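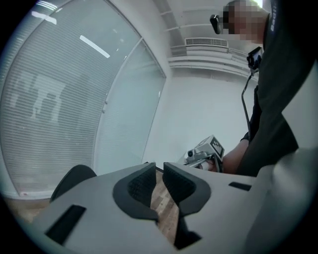
No. 696

My laptop fan started making a noise in November. It was a sort of dry chirp at first, like a cricket trapped in a filing cabinet, and I did what any responsible adult would do and turned the music up. By New Year it had graduated to a full grind, and the palm rest was warm enough to proof bread on.

The machine is a Veltard, bought secondhand, and the previous owner had put a sticker over one of the bottom screws. I found this out after twenty minutes of prying at a case that refused to open at that one corner. If yours won't budge, run a fingernail over every label before you reach for anything metal. I reached for something metal. There is now a small notch by the headphone jack that I tell people was there already.

Inside there are 7 screws holding the heatsink down, in three lengths, and the numbers stamped next to them are the order you're meant to loosen them in. I read that on a forum afterward. The fan itself comes off with two more and a connector so small that I held my breath while unplugging it, and then forgot to start breathing again until the dog came over to check.

Replacement fans come in two kinds. Ziltby had the original part for 150 dollars, a bold price for a plastic flower that spins. Raptis had a compatible one for a fraction of that, with a photo of a different fan and a description that mentioned boats. I bought the compatible one. It arrived from Zukthorpe in six days, in an envelope, with no padding and no paste.

The paste was my own problem. I had a tube in the drawer from a desktop I built years ago and it came out as a clear oil followed by gray crumbs. Michalis Athanasiadis, who comments on these posts mostly to correct them, told me to throw it away and buy a new one. I bought a new one. He was right about the hinge last year too, and I'd like him to stop.

Anyway, it went back together on 19th January, with one screw left over. The fan is quiet. The temperature under load is lower than it was, the trackpad still clicks, and the keyboard backlight has stopped working entirely. I suspect the thin ribbon cable on the left, which I remember moving "just a little." I'll open it up again next weekend, once I've worked out where the spare screw goes.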